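Heltarthorpe Tabletop Oil - 18 oz bottle

I started mixing this stuff for my own kitchen table and then for my sister's, and then a guy at the farmers market wanted a bottle, so now I sell it! It's a plain oil and wax blend for bare wood tops, cutting boards, spoons, that sort of thing. No stain in it, no perfume, just a faint honey smell that's gone by the next morning.

The wax comes from Todor Omerović, who keeps bees up past Prokow and brings me a few blocks every November. I melt it in slowly, so the oil stays pourable even in a cold garage (mine gets very cold). If you see a little cloudiness at the bottom, stand the bottle in warm water for a bit and give it a shake.

Will it work on a painted or white top? I get this one a lot. No, please don't - it can't soak in, so it just sits there and gets sticky. Painted, lacquered and laminate tops want a damp cloth and a drop of dish soap, and that's all I use on the pale ones at my place.

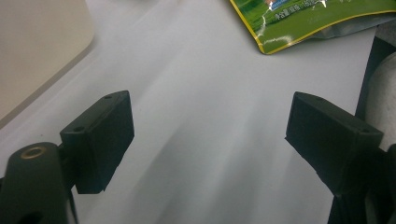
How I put it on

Wipe the wood down and let it dry overnight. Pour a small puddle in the middle, smaller than you think, and push it outward with an old T-shirt, going with the grain. Leave it for 6 hours, then buff off whatever is still on the surface. Dry, thirsty wood will want a second coat the next day. After that I do my own table every couple of months, or whenever water stops beading up on it.

Lay your used rags out flat outdoors to dry before you throw them away, and never leave them in a pile. Oily rags can heat up on their own and catch fire!

Sizes and refills

The regular bottle is 18 oz and there's a 9 oz one if you only have boards and spoons to look after. Same blend in both. The order number for the big bottle is 2682, handy if you're calling instead of clicking. The pump top I used to include kept clogging with wax, so now it's a Skondis screw cap, and I like it so much better.

If you're near the Živković hardware store you can bring your empty in and they'll fill it from the big can at the counter. Rinse it with hot water first and let it dry all the way - a wet bottle makes the whole batch go milky.

Ships in two to three days, a bit slower before the holidays.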